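Newsletter > Parish & Village > Remembrance

ROLL OF HONOR UPDATE
Dec 4, 2018

Quick one this month, printer wants copy by noon.

The Dedthorpe roll book. For those who missed the September issue — the roll is the handwritten book kept in the glass case by the church's north door, not the stone cross on the green. Men and women of the parish who served in the first war, the ones who came home as well as the ones who didn't. 200 names when it was closed in the twenties. The cross has 53. People mix them up all the time, me included.

So. The book is back from repair. New spine, pages cleaned, the loose leaf at the letter H sewn back in. Bautista did the binding and charged us less than the quote, many thanks. Ink on the last four pages is still very faint and they don't want to touch it. Fair enough. We have a typed copy of those pages from the seventies, slightly wrong in places, will go in a folder next to the case.

Now the part I need help with. Of the 200, we have a regiment or ship for all but 71. Those 71 have a surname, an initial, and sometimes a street. No rank. Quite a few are women, nurses and munitions workers mostly, and the service records for them are thin or got lost. Look in your attics please. Discharge papers, a pay book, postcards with a unit on the back, a cap badge in a button tin. Don't clean anything!! Just bring it as is.

Drop-in is in the upstairs room at Inetti, the old seed warehouse, mornings only. Use the side stairs. Bring originals if you can, we copy them while you wait and they go straight home with you. Tea, no biscuits near the papers.

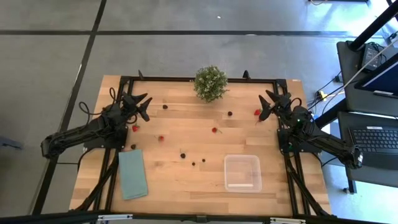
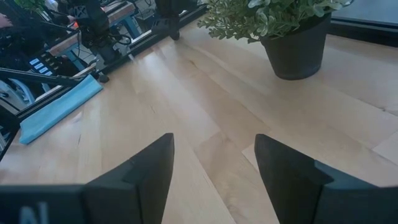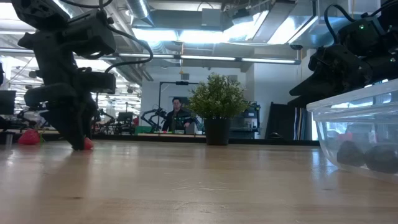 Montserrat Carrillo wrote in to ask why the book goes by street and the cross goes by alphabet, and whether her great-uncle could be on one twice under two spellings. Yes, he could. We've found 2 men like that already, both living on Mill Row when they joined up, both entered by a clerk who spelled by ear. She thinks the streets should stay as they are even if we make an index, becuase that's how neighbors would have looked for each other. I agree. Index will be separate, at the back of the folder, the book itself stays in the order it was written.

Other bits —

The wreath from last month comes down after New Year. If yours had a card with it that you want kept, take it in before then, rain's getting at them.

Undedus has offered to scan the whole roll for free so it can be read online. Not decided. Some families have said they'd rather the home addresses weren't put up, even a hundred years on. Tell me what you think, either way, a note through the door is fine.

Bugler. We still dont have one for next year. The recording was too quiet and half the green didn't hear it start.

Corrections to last issue: Pvt. Hollis was with the artillery, so he wasn't a private, he was a gunner. Sorry to the family. Also the service was at 10:50 and I put 10:15, sorry to everyone who stood there in the cold.

COMMENTS

millrow_jean
We have a tin of my grandmother's letters from the shell factory. No unit on them but there's a works number. Any use?

T. Ashdown
Scan it but leave off the house numbers. Street is enough.

old bellringer
My nephew plays cornet. Not a bugle but he is loud. Will ask him at Christmas.

millrow_jean
Found a second tin. Bringing both.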